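Workshop Tips: Packing a Tray with Two Robot Hands, and Getting Examples Worth Keeping
By Itzel Serrano
Updated 2019-02-19

I get more mail about recording than about anything else on this page, so I've gathered my tips in one spot. They come from the tray job we've been doing on the Wotau bench, where two arms pick up groceries and put them in a tray while a person steers, and the learning system studies the recordings afterward. We have 3,929 keepers so far, and a good many more that went in the trash (most of those were mine, from the early weeks).

Set the table first. Wipe it down, put the tray where both hands can get to it, and lay the groceries outside the tray with a bit of elbow room. I like one item on each side to begin with. Turn the tray a little between takes, too. I kept ours perfectly square for days because it looked so nice and neat, and then the system got lost the first time somebody bumped it!

Check the wrist camera before every batch. Open the hand, look at the picture on your monitor, and ask yourself whether you can see the gap between the fingers. If the palm takes up half the view, that's normal for a camera mounted so close in, but you do want to see fingertips and some table past them.

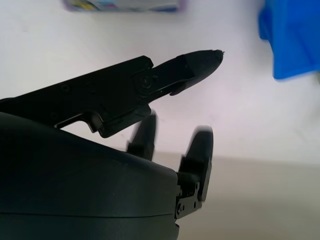 Wrist view with the hand open and nothing in it.

Plain backgrounds are a kindness while you're learning. Start with a pale wall and a pale table, then bring in a busier setting once your takes are coming out smooth. Keep notes on which is which. My notes live in a Primon notebook with a pencil on a string, and I have never once lost the pencil.

Slow down near the item. New operators swoop in like they're grabbing the last muffin, and fast fingers smear on camera. Move at an easy pace across the table, then ease off even more for the last 2 inches. If you need to stop and think, stop with the hand open and clear of the item.

Line up your thumb early. With a can or a tub lying on its side, I bring the fingers over the top and let the thumb come in low from the other side. Boxes are fussier. A small carton will skate away if you poke its end, so come at it from above and close gently. 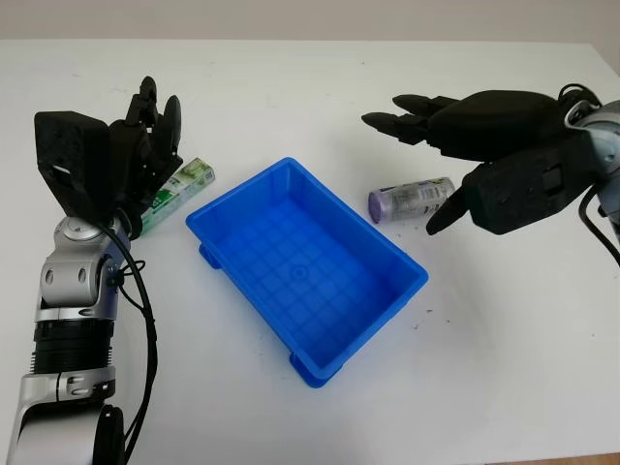
Tray in the middle, a carton on the left and a purple-ended container on the right, with a hand at each.

Mind your cables. Give them enough slack for the wrist to turn all the way, and swing each arm through its full reach before you record. We use Fledetti cloth ties on ours, loosely done. A tight tie will tug just when you've finally got a good grip.

Save your fumbles, but label them. A take where the item slips and you pick it up again can teach plenty. A take where you sneezed and hit the stop pedal can go. We sort into 3 folders: clean, recovered, and toss.

Finally, take breaks. I used to push for 300 takes in one sitting and the last stretch was always sloppy, you could see it in the way the arms wandered. Now I get up, stretch my shoulders, have a cup of tea, and swap seats with whoever's free. In March I'll be adding a page on soft bags and pouches, which we're trying out with the Nic Giolla finger pads, so send me your questions about those if you have them.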